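Peg board puzzles, are they worth it?

runness22
Posted 29 March 2026
Looking for a flat board with small pegs to keep on the table. Plain colors preferred. Anyone have one?

Koster
I've had a Banska for 9 years. Still has all 21 pegs -- I keep them in a jam jar.

fistudside
Disagree on the Banska. Mine had tight holes and I gave up on it. A white board with blue pegs is easier to see, especially on a dark table.

Koster
Tight holes are fine. Loose ones tip over when you bump the table.

fistudside
Not for small pegs. You can't get a grip to pull them back out.

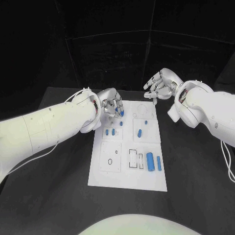 runness22
What do you do about tight holes, sand the board or the peg?

fistudside
Sand the peg. A few turns in fine paper, then try it. If you take off too much you've only lost one peg.

Koster
I wouldn't sand either one. Rub a candle on the end and leave it alone.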